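Avaliação: pinças manuais Jaidee na dobragem de roupa doméstica

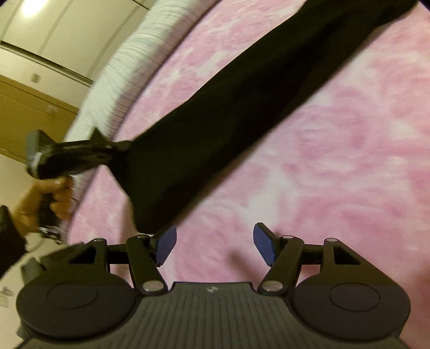 Fotografia: Denise Ackroyd / Laboratório de Ensaios Holtden

O Laboratório de Ensaios Holtden avalia regularmente equipamentos destinados à automação de tarefas domésticas e de oficina. A presente análise incide sobre o par de pinças manuais Jaidee, concebido para registar gestos humanos que depois servem de base ao treino de braços robóticos. A pergunta de fundo mantém-se a mesma das edições anteriores: podem as máquinas assumir já o trabalho da casa?

O ensaio decorreu em abril, num quarto de dimensões correntes, com a cama a servir de superfície de trabalho. Optou-se por não utilizar uma mesa de laboratório. A roupa dobra-se habitualmente sobre colchas e mantas, e o tecido macio por baixo da peça dificulta a preensão — a pinça tende a apanhar as duas camadas. Foram executadas 195 dobragens, repartidas por toalhas, camisolas e calças.

Quanto à construção, a apreciação é favorável. As duas garras articuladas terminam em almofadas azuis com face de borracha, que seguram bem o algodão e a malha. O corpo, de cor cinzenta-escura e com nervuras verticais na zona central, transmite solidez. O peso faz-se sentir ao fim de meia hora, sobretudo no pulso, e o fabricante deveria prever um apoio para sessões prolongadas. A abertura das garras é suficiente para o cós de umas calças de ganga dobrado em dois.

A utilização a duas mãos exige aprendizagem. Esticar uma peça comprida pelas extremidades, sacudi-la e pousá-la sem vincos é um gesto que qualquer adulto faz sem pensar e que, com pinças, obriga a decidir cada ponto de contacto. As peças escuras e lisas revelaram-se as mais ingratas. Sem padrão nem costura visível, torna-se difícil distinguir a frente do avesso, e essa dificuldade transita para o sistema que aprende com o registo.

Os dados recolhidos foram depois utilizados com o programa Grokside e com o braço duplo Ina, já analisado nestas páginas. Nas toalhas, o Ina concluiu a dobragem sem intervenção em 70 por cento das tentativas. Nas camisolas, o resultado desceu de forma acentuada, e nas calças só foi considerado aceitável quando a peça era previamente estendida por um operador. Uma manga virada do avesso bastou, em regra, para interromper o ciclo. Denise Ackroyd, responsável pelo ensaio, recomenda que as próximas séries incluam roupa retirada diretamente do cesto, condição mais próxima do uso real.

O preço do par, mais de 3,000 euros na configuração testada, coloca o produto fora do alcance do consumidor particular. Destina-se a equipas de investigação e a lavandarias industriais com projetos próprios de automação. Para estas últimas, a dobragem de toalhas em série afigura-se já viável, desde que exista supervisão.

Classificação atribuída: 3 em 5. Valorizam-se a qualidade das almofadas e a robustez das articulações; penalizam-se o peso e a documentação, disponível apenas em inglês e omissa quanto à substituição das borrachas. O laboratório voltará a ensaiar o conjunto quando o fabricante disponibilizar a versão com apoio de antebraço.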